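Doltden Votes to Keep Its Parking Meters, Which Do Not Work

15/02/2025
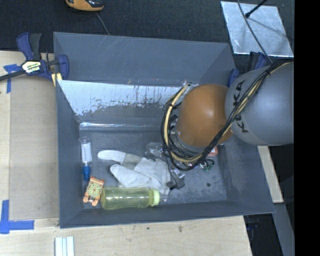 Town hall hears both sides, at length

Doltden will hold on to the coin meters along its main street for another year, after a council meeting that ran well past the hour when the building's heating shuts off.

The meters, 74 in all, stopped taking money last winter. Drivers have gone on parking beside them, and a fair number still put coins on top, where other people collect them.

Council member Nuanchan Noiphan had asked for the posts to be pulled out and the holes filled. She told the meeting that the town was paying to insure equipment that could not tell a quarter from a button.

Shop owners were against it. Ho-yin Tseng, who sells lamps two doors down from the bank, said customers leave sooner when they think they are being timed. "They look at the meter, they look at their watch, they buy the lamp," he said. "Take it out and they'll stand there till supper."

Lok-yiu Kwok of the Doltden history club asked that the posts be treated as part of the town's heritage, noting that the street was laid out in 1768. It was pointed out to her that the meters were not. She said she was aware of that.

A bid from Jirness, a parking firm based in nearby Flotudthorpe, would have replaced the meters with a phone app at 50 cents a visit. The firm's man, Tsung-han Poon, tried to show the app to the room but could not get a signal, and sat down to warm applause.

The final vote was 12 to one in favor of leaving everything where it is. A second vote, on whether to put up signs saying the meters are broken, was delayed until the council can agree on the wording - "out of order" was felt by several members to be too negative.

Parking in Doltden remains free, though the fine for an expired meter is still on the books.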